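Visit notes: Skastbridge water works, September

The Skastbridge plant takes raw water from the Lultammont reservoir by gravity main and treats it for the town and two villages downstream. The open day ran from 9:30 a.m. in groups of ten. Our guide was Estrella Ochoa, the shift supervisor.

Intake. The main enters below the filter building and passes a static mixer, where coagulant is dosed. Dose is set from jar tests and trimmed on a streaming current reading. Raw water turbidity is low most of the year, so the hard part is color after the leaves come down. Ochoa said they start jar testing every shift at that point.

Clarification. Two rectangular tanks with inclined plate packs. One was drained for cleaning, which allowed a look at the plate spacing and the sludge hoppers. The plates were replaced by Zurkex after the old supports corroded. Sludge goes to a thickener and then a belt press; the cake leaves by truck.

Filters. Six rapid gravity units, anthracite over sand. Backwash is air first, then air and water together, then water alone. We watched the start of a wash from the gallery. Run length is normally 40 hours, and the trigger is head loss or filtered turbidity, whichever comes first. Filter-to-waste was added during the last rebuild and has its own meter.

Disinfection. Sodium hypochlorite, delivered in bulk. The contact tank is baffled and sits under the lawn, so there is little to see apart from the hatches and vent pipes. Residual is measured at the outlet by two analyzers, with grab samples to check them.

Control room. Upstairs, parquet floor, office chairs, windows over the filter hall. The software is an Oláh package and shows 73 alarm points, down from 97 before a cleanup of duplicates.

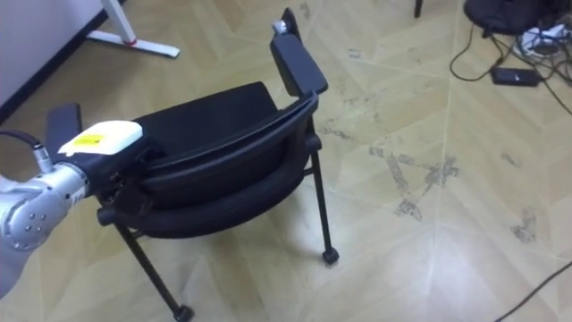 Trends can be pulled up for any analyzer, and Ochoa ran through one filter's turbidity curve after a wash, with the ripening peak clearly marked. Night shifts are covered by one operator plus a second on call.

Access. Parking is at the lower gate, then a steep path with steps. Closed shoes are required, and the gallery is loud during an air scour. The tour ended at the sample taps by the laboratory door, where raw, settled and filtered water can be drawn side by side.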